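**Tavura teaching-by-hand work: progress to the end of the second stage**

The main job in this period was to record people guiding the arm through a simple pick-and-place task. The task is to pick up a small cube and put it in a bowl. We chose it because a new operator can learn it in one sitting, and because failures are easy to spot when the recordings are checked.

We have recorded 86 demonstrations and kept over half. The rest were dropped, mostly for long pauses before the grasp or for a cube pushed out of reach. Béla Mészáros checked each one and noted why it was dropped. His notes are with the Bawa office.
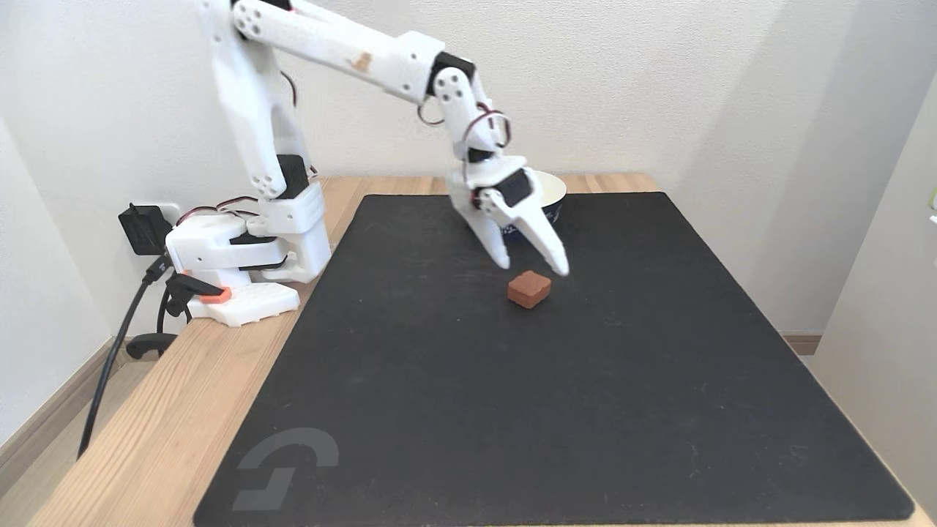

*Ullum, October*

The approach to the cube is still the hardest part to teach. With the gripper open and pointing down, the operator has to judge how far the fingertips are from the block, and new operators tend to stop short and then correct in small jerks. Those jerks end up in the training data. We now ask for one slow movement down, then a stop, then the close.

Two changes were made to the remote control. The hand controller now moves the arm at a lower speed near the mat, and the operator can throw away a bad attempt with a foot pedal. The second change has saved more time than we expected – before it, each bad attempt had to be found and deleted afterwards.

Results so far are mixed. In 19 unaided trials after the last round of training, the arm did well when the cube started near the middle of the mat and poorly when it started close to the bowl. We have few demonstrations from that side, and the next round will cover it.

Spending is within the budget agreed with Pasitz, apart from replacement servos, where we have used most of the allowance. We would like to move a small sum from travel to parts and will send the request separately.

Work for the next period:

- record more starts close to the bowl
- train two further operators
- repeat the unaided trials with the same start positions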